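Cleaning Up a Shared Mesh and Material Library

Lema 5, Trosta plug-in installed
Level: intermediate

A mesh library that several people add to will drift. Names stop matching, scales disagree, and the same stone texture ends up stored under four file names. The procedure below brings a library back to a state where an object can be dropped into an interior scene without being repaired first. It was written during the cleanup of the Sisard library in Pevville, which held 321 objects at the start and 105 duplicate materials.

Before you start

Make a full copy of the library folder on a separate drive. Trosta writes changes directly to the source files and its undo history is cleared when the program closes. Confirm that no one else has the library open; a lock file in the root folder means that someone does.

Set the working units to meters under Preferences > Scene. Lema stores units per file, so an object saved in centimeters will open at its own scale and give no warning.

Step 1. Export the inventory

In the Trosta panel, choose Library > Export Table. The result is a plain text table with one row per object and columns for name, unit, face count, material slots and last save. Open it in any spreadsheet program.

Sort by face count first. The heaviest objects are usually the irregular ones: rocks, fabric, food, plants. Boxes and cabinets are rarely a problem unless someone has beveled every edge.

Mark every row over 3,000 faces. Exceeding this limit is allowed, but each marked object needs a reduced version saved next to it with the suffix _lo.
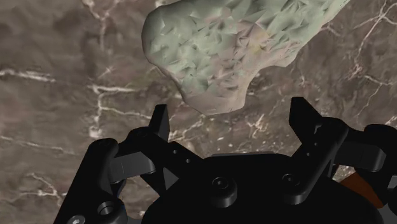
Render

Step 2. Reduce the marked meshes

Open the first marked object and apply any pending transforms. Reduction on an object with unapplied scale gives uneven faces, and the problem will not show until the object is lit from the side.

Add the Reduce modifier and set the mode to Planar for hard objects or Collapse for organic ones. Lower the ratio in small steps. Watch the silhouette and ignore the interior of the shape – a viewer notices a broken outline long before a missing dent.

Next, decide on shading. Flat shading shows every facet and suits stylized stone or crumpled paper. Smooth shading averages the normals and suits anything turned, cast or molded. Mixed shading by angle is available, with a default threshold of 30 degrees. Leave the default unless sharp corners are being rounded off.

Save as a new file. Do not overwrite the original. If an object has thin protrusions, check them from below as well as from the front, as Collapse mode tends to pinch narrow ends.

Step 3. Merge duplicate materials

Return to the Trosta panel and choose Materials > Compare. The comparison runs on node values and ignores names, so Marble_brown and marbleBrown_02 will be grouped if their contents match. Texture paths are compared by checksum.

Go through the groups one at a time. For each group:

Keep the material with the most users.
Rename it to the pattern surface_color_number, all lower case.
Remap the others to it.
Purge the materials that now have no users.

Near matches are listed separately and should be left alone on the first pass. Two marbles that differ only in roughness may have been made that way on purpose, one for a floor and one for a polished counter.

Patterned surfaces need one more check. Open each remaining stone, wood or tile material on a flat plane and read the mapping scale. In many older files the scale was adjusted by eye on a single object, and the veining comes out far too large on anything else. Set the mapping to world coordinates and enter the size of the pattern in meters. The material will then look the same on a shelf and on a wall.

Step 4. Set origins and orientation

An object that stands on something should have its origin at the center of its base. An object that hangs should have its origin at the point of attachment. Wall-mounted objects take the center of the back face.

Front faces point toward negative Y. Appliances and cabinets are the usual offenders, as many are modeled from product drawings in which the front faces the other way. Rotate in edit mode, or rotate in object mode and apply. 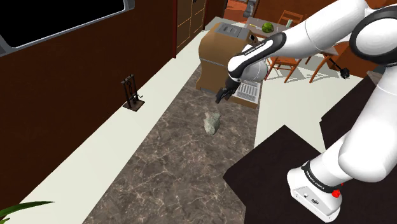

Jointed objects such as desk lamps, folding chairs and hinged doors need a separate origin for each moving part, placed on the axis of rotation. Parent the parts in order from the base outward and save the object in its closed or resting position. Limits on rotation go in the constraint tab. Do not bake them into the mesh.

Step 5. Build the test scene

Create an empty file with one floor plane, one wall plane, one area light and a fixed camera. Save it as library_check in the root folder.

Load objects into it in batches and render each batch at half resolution. Look for the following faults:

Black triangles, caused by flipped normals. Select all faces and recalculate outward.
Flickering patches, caused by two surfaces in the same position. Delete one or move it by a millimeter.
Floating or sunken objects, caused by a wrong origin. Return to Step 4.
Pink surfaces, caused by a missing texture. Search the backup copy for the original path.

Step 6. Lock and publish

Run Export Table again and compare it with the first one. The row count should match, plus one row for each _lo version. If any rows are missing, restore them from the backup before going further.

Choose Library > Publish. Trosta rebuilds the thumbnails, which can take a while on a network drive. Keep the panel open until the status line reads Idle. Scenes saved before the cleanup will ask for a remap file when they are next opened; point them to remap.txt in the root folder and save.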